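Chapter 4

Setting Out: Marks, Measures and Where Errors Come From

What this chapter covers
Choosing a datum
Running and separate measurements
Tolerance, and how to write it down
Adding up small errors
Checking diagonals

Before you start you need: Chapter 2 (reading a drawing) and the first half of Chapter 3. If you skipped the bit on scale, go back. Five minutes.

4.1 A shelf that did not fit

Ea Fogh had a wall to fill in the back office at Torkberg. One alcove, 1,205 mm wide at the top. She measured it once, wrote the number on her hand, cut the shelf to it and carried it in. Would not go. The alcove was narrower at the front edge than at the back, and the plaster bulged halfway up.

Nothing wrong with her tape. Nothing wrong with her cutting either – the shelf was 1,205 mm to the millimetre. The trouble came earlier, in deciding what to measure and where from. Most of this chapter is about that decision.

Three questions to keep asking:

Where am I measuring from?
How far out can it be before it matters?
Have I checked it a second way?

Write them inside the cover of your notebook. They come up again in Chapters 6 and 9.

4.2 The datum

A datum is the point, line or face that everything else is measured from. One datum per direction. Pick it early, mark it, leave it alone. A good edge will do, or a centre line, or a pencil line drawn with a level.

Say you have a rail with a row of holes to mark. Two ways of doing it. You can measure each hole from the last one, which we call separate or chain measurement. Or you hook the tape on the datum end and read every hole off it without moving the tape, which is running measurement. On the drawing they look much the same. At the bench they dont behave the same at all.
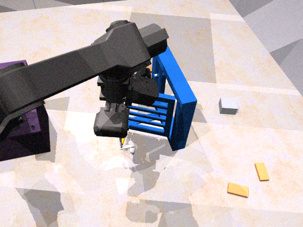 With chain measurement each small slip is handed on to the next mark. Half a millimetre at the first hole, another half at the second, and by the far end the rail is scrap. Sometimes the slips cancel out. Do not count on it. With running measurement every mark carries its own slip and no other.

When is chain measurement all right? When the gap between two things matters more than where the pair sits. Hinge screws, for instance. Handle fixings. Get the gap right first, then place the pair from the datum.

4.3 Tolerance

No cut is exact. Tolerance says how far off you are allowed to be. Written like this:

691 mm, plus or minus 1 mm

Anything from 690 to 692 passes. Outside that, it goes back. If the drawing gives no tolerance, look in the title block, there is usualy a general one. Still nothing? Ask. Do not guess.

Tighter is not always better. Tight tolerances cost time, and a garden gate does not need them. Tiago Magalhães once sent back a whole batch of fence pales for being 2 mm short – they were going into soil. More on this in 4.6.

4.4 Key words

Datum: the fixed place you measure from.
Nominal size: the size on the drawing, before tolerance.
Tolerance: the variation allowed either side.
Offset: a distance taken square from a line.
Square: at 90 degrees. Also the tool.

Warm-up

1. A panel is 691 mm long. Two holes go 82 mm in from each end. Find both positions as running measurements from the left-hand end.

2. A spacer is drawn at 70 mm, plus or minus 0.5 mm. Give the largest and smallest sizes that pass.

3. Find a doorway at home. Measure its width at the top, the middle and the bottom. Which one would you give to a door maker, and why? Keep your figures, you will want them for 4.5.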